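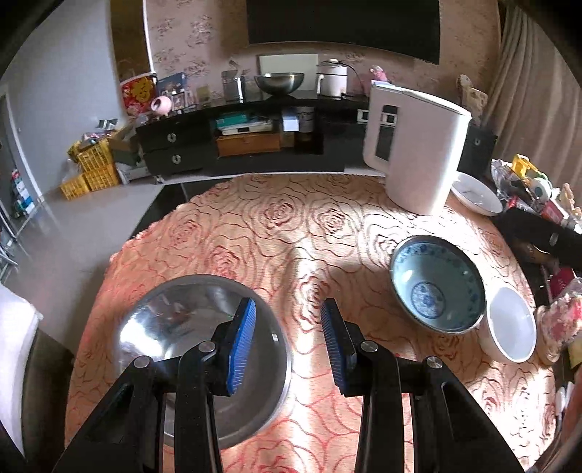 Steel, blue and white, plain white, and all those roses.

So I finally made it to the Demska pottery open day! I'd been meaning to go for years, and this November Rafia Paracha talked me into it over the phone (it took her maybe two minutes, I'm easy). We left before it was light and got to the gate with coffee still in our hands.

The factory is a long brick building by the river, and it's much louder inside than I expected. Our guide was Iestyn Wogan, who has worked the kilns there since he left school and talks with his whole upper body. He took us through the clay store first, which smells like a basement after rain, and then on to the casting room, where they fill plaster molds with runny clay and pour the extra back out. I could have stood there all day. A woman named Muthoni Kioko let us try trimming the rim of a cup. Mine came out looking like a potato chip. She put it back in the scrap bucket very kindly.

They had 3,470 pieces in the big kiln that morning, according to the chalkboard by the door. You can't get close while it's firing, but there's a little window, and the glow in there is something else — kids were lined up three deep to look.
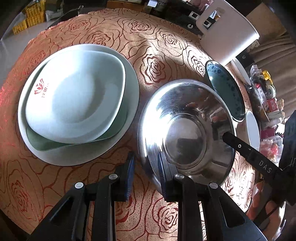
Pale green bowl with the little red lotus on it.

Lunch was in the yard. Get the dumplings if you go, and skip the soup (salty!). The line moved fast, and there was a brass band playing under the loading dock roof, not very well but with a lot of heart.

After that I spent way too long in the decorating shop. They still do some of the borders by hand, with a brush about as wide as an eyelash, and Ileana Munteanu did a whole plate edge while chatting to us about her tomatoes. I asked how she keeps the spacing even and she just shrugged and kept going. Then came the seconds shed, where everything is stacked in crates and you dig. Rafia is ruthless in there. I am not — I came out with four saucers that don't match anything I own, and I love them.

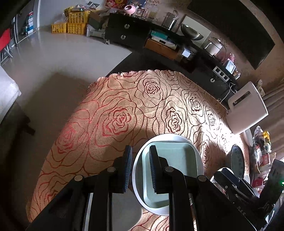 Mint green in white, with more roses.

A few tips if you're planning a visit. Parking is free but fills up by ten. Wear shoes you don't mind getting dusty, bring old newspaper for wrapping, and do the kiln tour before lunch, as the afternoon one was full when we walked past. The bus back to Barkance leaves from the far side of the bridge, and the last one is at half past five. We caught it with our bags clinking the whole way home.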